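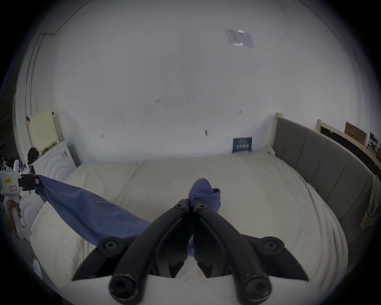
Home Talks Notes Grants Contact

Who checks the checkers? Speaker notes, corporate foundations session
01/04/2024

Slide 1. Title only. Let people sit down. Say the talk is twenty minutes and that I take questions during, since I'd like to be interrupted.

Slide 2. The Sitano Foundation annual review, front cover. Read the strapline out loud, slowly: "Changing lives through giving." Ask the room which lives, and changed into what. Wait. It's fine if no one answers.

Then say plainly that I don't think these people are crooks. Most of the ones I've met work hard. My complaint is with the way a company charity reports on itself, and how rarely a board asks for anything better.

Slide 3. The numbers Sitano gives us.
- 719 grants made
- 64 partner groups
- 4 board members, all of them employed by the parent company

Stay on the last line. Ask who on that board could vote against a project the sales team likes. I wrote and asked. The reply thanked me for my interest.

Slide 4. What counts as a grant? Sitano's 719 includes 454 product parcels. A box of stock sent to a shelter may be very welcome, but it costs the firm little, and it was booked at shop price. Take the parcels out and read the review again. It's a much thinner year.

(Someone will say gifts in kind are normal. Yes, they are. So list them on their own line.)

Slide 5. Catine. School meals scheme, opened in September with a ribbon and a minister. The review says children are "reached". I've looked for a meaning of "reached" in three years of reviews and can't find one. Could be a meal every day. Could be a leaflet.

Slide 6. Holeten. The better case, and I should be fair about it. Local group runs the clinic, the foundation pays the rent and two wages, and the accounts are put up on the clinic door. I have doubts about what happens when the funding ends, because the agreement is yearly and the clinic's own reserves would last a few weeks. Still, you can see where the money went.

Slide 7. Caron. Skip if short of time. If not: the founder's name is on the building, the sign and the van. Ask what the sign cost. The figure exists; I was shown it and asked not to repeat it, so I won't.

Slide 8. Things a trustee could ask for at the next meeting:
- cash and goods shown apart
- at least one board seat for someone outside the firm
- a short note on any project that was dropped, and why
- staff donations through payroll: who chose the cause?

Don't oversell this. I've seen boards agree to all of it and then hold the outside seat open for two years.

Slide 9. Likely pushback. "More paperwork means less giving." Maybe. I've asked for evidence each time I've heard it and am still waiting. Offer to read anything they send.

Slide 10. Contact details and the reading list. Handouts are on the table by the door. Switch the clicker off, it drains the battery.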